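Progress report to the Pliltis Fund: community party kit and planning service
Second report, covering the period to the end of September

Summary

The grant pays for two things: a lending store of party equipment at Ovard, and a planning service for families and small groups who want to hold a celebration but have little money or have never organised one. Both are now running. Lending is ahead of where we said it would be. The planning service started late and is still behind.

Lending store

The store opened in the back room at Ovard with crockery, tablecloths, bunting, folding tables and two tea urns. We set a target of 12 loans for the period and passed it before the end of August. Most borrowers wanted the kit for children's birthdays. The rest were christenings, a retirement tea and one golden wedding, which took every tablecloth we own and had to be topped up from the Prado hall.

Each place setting set is packed for 50 guests. This has proved too large for many borrowers, who take the whole crate home and bring most of it back untouched. We are splitting the crates into smaller lots and relabelling them. The work should be finished before the Christmas bookings begin.

Breakages have been low. Glasses go missing more often than they break, usually because they get mixed up with the hall's own. We have started marking the base of each one with a dot of enamel paint.

Laundry is the cost we got wrong. The budget assumed borrowers would wash the linen themselves, and most do, but candle wax and red squash need more than a home machine can manage. We have moved a small sum across from publicity to cover it, as agreed with your office by telephone. 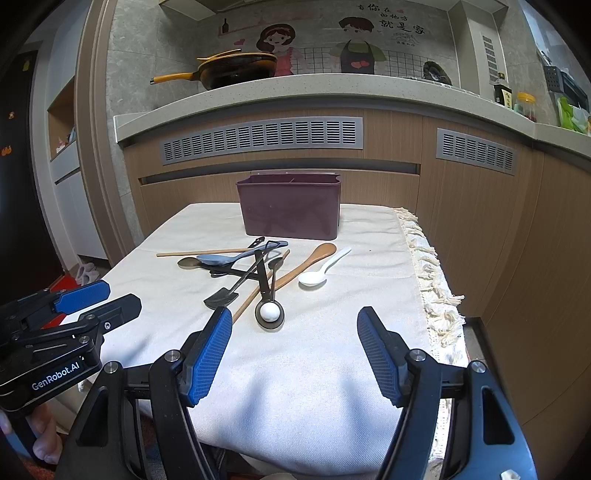

Late returns have also been a nuisance. The loan runs from Thursday to the following Tuesday, and when a crate comes back a day late the next family may have nothing for their weekend. We now ring borrowers on the Monday evening. It takes very little time and returns have improved.

Planning service

Sessions should have begun in spring. They began in July, after the room we had been promised was given over to another use and we had to find a new one at Prado. People come for an hour, talk through the date, the guest list, food and what they can spend, and leave with a written plan. A follow-up call is made the week before the party.

Take-up is slower than we hoped. Those who come tend to be people who already know us through the lending store. We have not yet reached many of the families referred to in our application, and the leaflets left at the surgery and the library brought in very few. Word of mouth has done better, so we are asking each borrower to pass a card on to somebody else.

The online booking page, built on Finduline, works for the kit but not for planning sessions — it cannot show the two calendars side by side, and on one occasion a family was booked into a session while the room was shut. Until it is fixed we are taking session bookings by phone.

Spending

Spending is within budget overall. Storage shelving came in under the estimate and laundry over it. Publicity is underspent for the reason given above. A full statement is attached separately.

Next period

We will finish splitting the crates, add a second set of children's tables, and hold an evening planning session each month for people who cannot come in the daytime. We would also like to discuss whether a small deposit on the linen would be acceptable under the terms of the grant. Some borrowers would find even a few pounds hard, so any scheme would need a way round that.

Comments

Borrowed the urns for my dad's 70th and they were spotless. Please do keep the big crates as well as the small ones, some of us have large families!

Is there any chance of a Saturday pick-up? I work until six all week.

Can you say when the evening sessions start? The phone line was engaged both times I tried.

Related

First progress report to the Pliltis Fund
How to borrow from the Ovard party store
What fits in a crate: kit list and sizes
Planning sessions at Prado: what to bring
Getting wax out of tablecloths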